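Anybody else make it to the Testow open day?

gripfan_kos
Back from the Testow open day and my feet hurt, but I had a great time, so here goes. I signed up for the afternoon slot in April thinking it'd be a hallway with some posters and a guy handing out pens (there were pens). Instead they put us in front of a big screen and ran their kitchen simulation live, with arms doing counter stuff, picking things up, moving things around, whatever the group asked for within reason. Yoga Tjoa ran our session and he was super patient with us. I think we had 10 people in the room and every one of us wanted to yell out a different object.

The part that hooked me was the salt shaker. It starts out lying on its side, and you get the view looking straight down past the fingers, so you're basically staring at the thing you're about to grab. I didn't expect to get tense over a salt shaker but I was leaning forward in my chair! 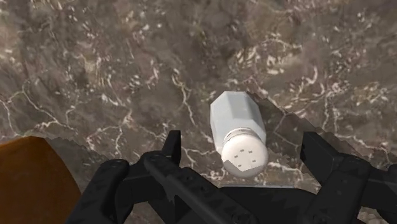

Salt shaker on its side, fingers still open

Anyway, who else went? I heard the morning group got a longer Q&A and I'm a little jealous.

---

marblecounter
Morning group here. The Q&A was longer, yes, but half of it was one man asking about warehouse pallets, so don't be too jealous.

I'm going to be the grump. I drove 120 miles for this and I wanted to see metal move. A simulation I can watch on my couch. Look at the shadow on the marble in your screenshot, it's got stair steps in it like a video game from when I was in college. If the lighting is that rough, why would I trust the physics?

---

gripfan_kos
Ha, fair about the drive. I live close so I probably graded easier. I did notice the shadows but it didn't bother me, I was watching the fingers.

---

Fatima O
Shadows and contact physics are separate things, marblecounter. You can have gorgeous lighting and fingers that slide right through a loaf of bread. I'd take ugly shadows and decent contact any day of the week.

I asked Yoga about this in my slot and he said they deliberately leave the rendering at a setting that runs fast, so they can get through more attempts. Their handout says 627 practice runs for the kitchen set. I have no idea if that's a lot. It sounded like a lot in the room, and then Khairul Osman (he was the one in the green sweater by the coffee) said he'd hoped for way more by now.

---

marblecounter
OK, but if you train on it, the cameras see those shadows too. Isn't that the whole point of having a camera view? I'm not saying the physics is bad. I'm saying I can't tell from a chair, and neither can you.

---

Fatima O
That I'll give you. I would have liked to see the same task on the real arm right after.

---

pras_nair
Late afternoon group! We had the bread one for most of our time. I liked the wider view way better than the straight-down one, because you can see what the whole arm is doing, and the elbow stuff is where I always get lost. Also my kid came along and spent the entire time critiquing the art on the kitchen walls.

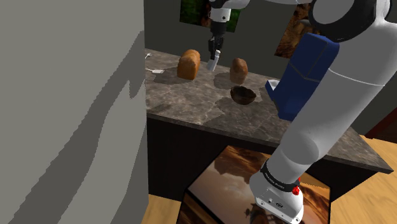 Bread counter from the wide view, gripper near the lighter loaf

I took this one while Yoga was answering somebody's question about loaf shapes. Round tops are harder than boxes, apparently, and he went on about it for a good long while. I've got notes if anyone wants them, but my handwriting is what it is.

---

gripfan_kos
Ooh, yes please on the notes! And that's a Franka, right? You can read it on the band. We have an older arm at work (not a Franka) and I've never gotten it to do anything gentle.

---

pras_nair
Yep, Franka. I'll type up the notes tonight if the kid goes to bed.

---

marblecounter
Did anyone get an answer about whether the fall one will have hardware? I asked at the front desk and got "we're looking into it."

---

Fatima O
Khairul told our group they want 4 live stations next time, but he also said don't quote him, so, sorry Khairul. I'd sign up for the morning if you want the pallet guy.

---

marblecounter
I'll think about it. If there's a real arm I'll make the drive again. If it's the screen I'm staying home.

---

gripfan_kos
Save me a seat either way. And does anybody have a spare copy of the handout? I left mine on the bus.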